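Re: [hall-users] Tables for the December sale
From: Lena Zieliński
To: hall-users list

On Friday the Bimik group wrote:

> We have the main room from 9 in the morning. Could somebody
> confirm how many tables there are now and whether the folding
> ones still pinch? Also, are we allowed to tape the cloths down?
> Last year there was a complaint about marks.

Answering these in order.

There are 16 of the light wood-grain tables in the main room and 2 more in the side room. The folding ones went to Gemia in the spring, so pinching is no longer a problem. The chairs are the same as before. Please stack them four high and no more – the taller stacks tip when the floor is being mopped.

Tape is allowed on the underside only. The marks last year came from brown parcel tape left on top over a weekend, and it took me most of a Monday evening with white vinegar to get them off. Clips are better. There is a box of 130 cloth clips in the cupboard by the stage, bottom shelf, behind the coffee urn. 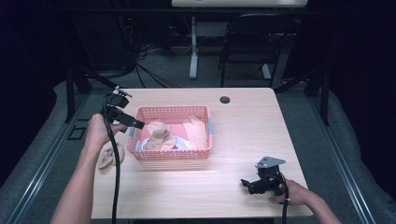
Kalinowski wrote back off-list that the clips don't fit over the thicker cloths, and that the church sale got by with weights sewn into the corners. Anyone who wants to borrow those cloths should ask before the end of the month, as they go back into storage after that.

I tried the clips again last night with a doubled cotton cloth and they held, but with the quilted ones they do slide. So take the thin cloths if you plan to use clips. The quilted cloths are fine on the cake table, where people don't brush past as much.

On money: the deposit is unchanged, and Itora has already paid theirs. The last sale took in 836 after costs and the split will be done the same way. Send me your table requests by Wednesday night, with a note if you need to be near an outlet. There are only outlets on the stage side and under the windows, and the window ones are shared with the heaters.

The key code changes on the first. I will send it separately to whoever is opening up.

Lena

> One more thing, is the side door going to be open for
> unloading? The front steps are hard with boxes.

Yes, from 8:30. Please move cars once they are empty.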